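桌上的那一盒纸

最后更新:2022年9月25日
分享 14 评论 5

我学会的第一个中国式的客气动作,跟筷子没有关系,跟喝酒也没有关系,是把纸巾盒推到客人面前。

那时候我刚搬到这个城市,房东请我吃饭。菜还没有上,她先从旁边的柜子上拿来一盒纸,放在我的碗前面,盒子的长边对着我。我不明白她的意思,以为我的脸上有东西,就抽了一张擦脸。她笑了,也抽了一张,垫在自己的骨碟旁边。后来我去别人的家里,去办公室,去修自行车的小店,到处都看见同样的事情:人坐下来,水倒好,纸推过来。做这个动作的人自己常常不知道。我问过好几位朋友,他们想了一会儿,说:“有吗?”

在我长大的家里,纸巾不住在桌子上。吃饭的时候有布,一块长的布,铺在所有人的膝盖上,大家一起用。纸巾在浴室里,或者在母亲的包里。所以我对纸巾盒的兴趣是一个外人的兴趣,可能有一点可笑。我在这里住了四年,这个兴趣没有减少。编辑问我愿不愿意为《Salero》的“桌面”栏目写一篇长一点的文章,我马上说愿意,题目也马上有了。

要写盒子,先要写桌子。桌子的颜色决定盒子好看还是不好看,这是邱佳慧(Jiahui Qiu)教我的。她在一家叫 Tamo 的小店里卖日用品,也帮公司和工作室布置公共的房间:接待的地方、茶水间、开会的地方。她不叫自己设计师。她说设计师是画图的人,她是搬东西的人。我跟着她走了几天,看她怎么把东西放在桌上,又怎么拿走。

她最喜欢白色的桌面。我原来觉得白色没有性格,像医院。她说白色的桌面像一张还没有写字的纸,你放一个红杯子,它就是一个红杯子;你把同一个杯子放在深色的胡桃木上,它就变成一块暗的影子。苹果也是这样。她有一个习惯,在新布置的桌子上放一个苹果,让人看到这张桌子是可以吃东西、可以用的,不需要小心。她说许多人走进一个新房间,站在桌子旁边不敢把手放上去。桌上有一个苹果、一个塑料杯子、一盒纸,他们就坐下了。

我问:“一定要真的苹果?”

她说:“真的会有人吃,吃了最好。假的大家都知道是假的,桌子也跟着变假。”

至于那盒纸,她的要求比较多。她不喜欢盒子的边跟桌子的边完全平行,她说那是“柜台的样子”。她把盒子转一个小的角度,斜着放。我开始不同意,觉得斜的东西看上去是没有放好。但是我坐在桌边试了一下:盒子斜着的时候,坐在长边的人和坐在短边的人都觉得它是对着自己的。这是很小的礼貌,可是我喜欢小的礼貌。

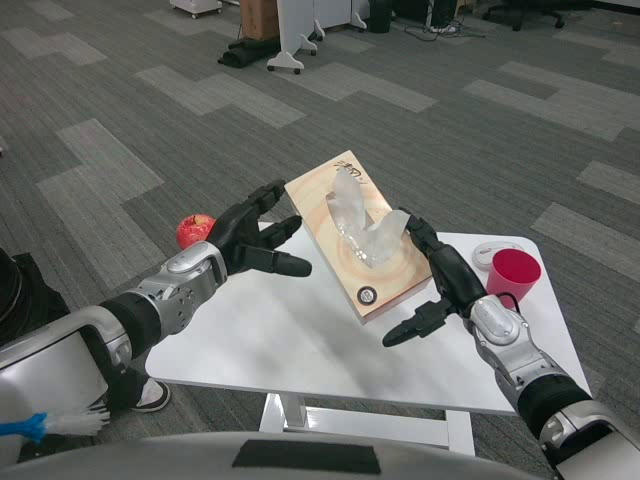
木头的盒子为什么好,佳慧和我谈了很久。我的中文不够讲木工,所以我回家查了词典,把她说的词一个一个写下来。松木,轻,颜色浅,用久了会变黄一点。竹,硬,边容易裂。密度板,不是一块木头,是木头的粉末压在一起,外面贴一层皮。贴的皮上面印着木头的花纹,印得好的时候,要摸一摸切口才能分清楚。她说不要看不起贴皮的盒子,它不怕水,坏了也不伤心。

我自己最喜欢的是盒面上的年轮。如果纹路正好围着抽口,一圈一圈,看起来就像石头掉进水里,纸从石头掉下去的地方出来。我把这个比喻告诉佳慧,她说:“你写文章的人看什么都像别的东西。”过了一会儿她又说,进货的时候她确实会挑花纹,有圈的先卖掉,直纹的后卖掉,客人自己也说不出原因。

盒子上面常常还有字。有的是店名,有的是公司的名字,有的是一句祝福的话。用毛笔字印的最多,因为毛笔字印在木头上,不管是什么内容,都显得有年纪。我读这种字很慢。刚来的时候,我坐在别人的会客室里等人,没有书,手机没有电,就读纸巾盒。可以说我的草书是从纸巾盒上学的,学得不好,但是免费。有一次我很认真地问一位先生,盒子上的两个字是不是他的姓,他说那是茶叶的牌子,盒子是买茶叶送的。

送的盒子,这也是一个题目。Tamo 的客人里有一半不是买给自己的,是买给公司,公司再送给它的客人。一个公司的名字放在名片上,三天就不见了;放在纸巾盒上,可以在别人的桌子上住好几年。我在一个饭馆里见过一个盒子,上面的公司早就关门了,老板娘还在用,每天擦它。她不知道那个公司是做什么的。

说到擦,应该说说换纸。这是我这次采访里学到的最有用的部分,所以我写得仔细一些。

盒子主要有两种。一种从底下装,底板是活动的,可以抽出来,或者是一块插在槽里的薄板。另一种从上面装,盖子打开,纸放进去,再盖上。佳慧自己用从底下装的,因为盖子的铰链总是先坏。装纸以前,要先把纸巾的塑料包装打开一个口,口的方向跟盒子的抽口一样,然后拿出第一张的角,让它先站在外面,再放进盒子。许多人先放进去,再用两个手指伸进抽口里去找那个角,找到的时候已经撕坏了三张。我就是这样的人,我以前每次都撕坏。

塑料包装要不要完全脱掉?这个问题,我发现大家有很强的意见。脱掉的人说,不脱的话抽口那里有一片塑料,会响,不好看,也会把纸夹住。不脱的人说,脱掉了纸会散,用到最后一半的时候,纸沉在盒底,手要伸进去,像从井里打水。佳慧站在中间:刚打开的一包不脱,用到一半的时候垫高。她用一块剪下来的硬纸板,折成一个小桥,放在纸的下面。我在家里试了,很好用。我的太太看见了,说我们可以买小一点的盒子。她也是对的。

还有一个问题是盒子和纸的尺寸。抽纸没有一个统一的大小,每个牌子都差一点。有的盒子买回来很漂亮,放进去才知道纸太宽,两边要弯起来,抽的时候整个盒子跟着纸一起站起来,像一个不愿意放手的小孩。轻的盒子特别容易这样。我见过有人在盒底粘四个小的橡胶脚,也有人在里面放一块瓷砖。佳慧说,最简单的办法是用另一只手按住盒子。可是她又说,如果一个东西需要两只手才能给你一张纸,那它就是没有做好。

这句话我后来讲给 Abdelkrim Filali 听。他是我的老乡,开一间小的木工作坊,名字叫 Slaoui,用的是他外婆的姓。他平时做凳子和面包箱,也做过一批纸巾盒,卖得不好,现在还有十四个堆在架子上,用来装钉子。

我请他说一说为什么没有卖好。他说得很坦白。第一批太重,他用了胡桃的边料,壁很厚,客人拿起来都说“好东西”,然后放下。第二批轻了,可是抽口他开得太圆,太小,纸出来的时候会卷成一根绳子。他给我看他的笔记本,里面画了很多抽口:圆的、长的、像眼睛的、像叶子的。最后他认为长的椭圆最好,中间宽,两头窄,边要用砂纸磨到手指感觉不到为止。纸从这样的口里出来,会自己站起来,折成一个小的山峰。他很看重这个山峰。他说山峰站得高,下一个人就容易拿;山峰倒了,下一个人就要用指甲。

“你做面包箱的时候也想这么多吗?”我问。

“面包箱没有人每天摸二十次。”他说。

我把他的一个盒子买回家了,就是抽口像叶子的那个。纸出来的时候有一点歪,我已经习惯了。

离开作坊以后,我又回去看佳慧工作。那几天她在帮一个叫 Bretik 的共享办公的地方换东西,原来的桌子是深灰色的,和地毯太接近,人进来觉得整个房间往下沉。地毯她不能换,是拼块的,深的和浅的灰色错开来铺。她说这种地毯很耐用,脏了一块就换一块,咖啡倒在上面也看不太出来,可是它很“吵”,图案很多,所以上面的家具要安静。白桌面,白的金属腿,中间有一根横梁,就够了。椅子她也想换成浅色,预算不允许。

我对地毯的感情比较复杂。在我们那里,地毯是羊毛的,有红色,有人坐在上面喝茶。办公室的地毯没有人坐。但是我蹲下来看了一会儿拼块的接缝,铺得很直,浅色的方块像台阶一样走过去。铺地毯的工人大概是最不被感谢的人,他们做得好的时候,没有人低头看。

佳慧在桌上放东西有一个顺序。先放最大的,再放最低的,最后放有颜色的。纸巾盒一般是最大的,也是最中间的,因为它要服务所有的人。有颜色的小东西在边上,左边一个,右边一个,不需要一样,只要互相能看见。她说红色最好用,但是要少。红色多了就变成春节,少一点就是一个问候。我问她有没有读过颜色的理论,她说没有,她妈妈摆水果就是这样摆的。 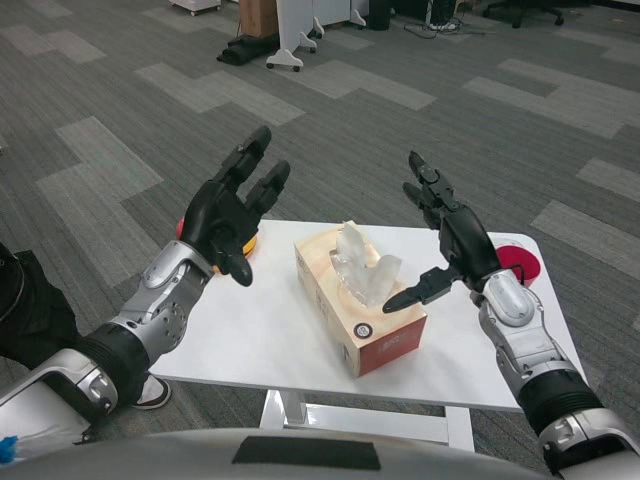
白色小桌上的木纹纸巾盒,盒子的一端是红色。

我曾经觉得,木纹的东西应该放在木头的旁边,像家人坐在一起。看过很多桌子以后,我改变了想法。木纹放在白色上面更清楚,盒子虽然小,却给整个房间带来一点温度。如果全部都是木头,眼睛就不知道应该停在哪里。Abdelkrim 不同意我的看法,他的家里全部都是木头,包括电灯的开关。我们为这件事情吵了一顿晚饭的时间,他的太太最后把纸巾盒推到我们中间,我们就各自抽了一张,擦了手,开始吃橙子。

七月的时候,我做了一件有点奇怪的事。我把家里的纸巾盒从饭桌上拿走,放进柜子里,想看看会怎么样。第一天,太太的手在吃饭的时候伸向桌子中间,什么也没有碰到,又收回去了。第二天她的手还是伸出去。晚上来了邻居,带着西瓜,我们坐下来,水倒好了,西瓜切好了,然后大家都停了一下,好像有一句话应该说,没有人说。西瓜汁流到我的手腕上。我站起来,去柜子里把盒子拿出来。

“放在那里做什么?”太太问。

我说是为了工作。邻居抽了两张,一张给自己,一张给我。

关于价钱,有读者可能想知道,我也问了佳慧。她不愿意讲具体的数字,只说客人不应该为一个纸巾盒花超过一顿火锅的钱,除非是自己真的很喜欢花纹。她建议买以前带上家里正在用的那包纸,当场放进去试一试,抽四张,看第四张还站不站得起来。第一张总是好的,店里的人都会把第一张弄得很漂亮。她还建议看盒子的底下,底下做得干净的,里面一般也不会毛糙。如果抽口的边有毛刺,可以自己用很细的砂纸磨一磨,磨完用干的布擦,不要用湿布,湿了木毛会再站起来。

清洁也简单。木头的盒子用稍微拧干的布擦表面,马上再用干布擦一次。抽口里面用旧牙刷。吃火锅的那天最好先把盒子拿远一点,油的小点落在浅色的木头上,过几天就变成深色的小点,擦不掉。我们家的盒子上有一片这样的点,太太说像一张地图。我看过,不像任何国家。

写这篇文章的时候,我又去了一次第一位房东的家。她搬了家,桌子换成了圆的,有玻璃转盘。我以为纸巾盒会放在转盘上,因为那样最方便,可以转给每一个人。可是她把盒子放在转盘外面,自己的手边。我坐下以后,她拿起来,从桌子的那边递到我的面前,还是长边对着我。

我问她为什么不放在转盘上。她说:“转过去的,那是菜。纸要递。”

我把这句话写在手背上,因为手边没有本子。后来我需要擦掉它,就抽了一张。

分享 14 评论 5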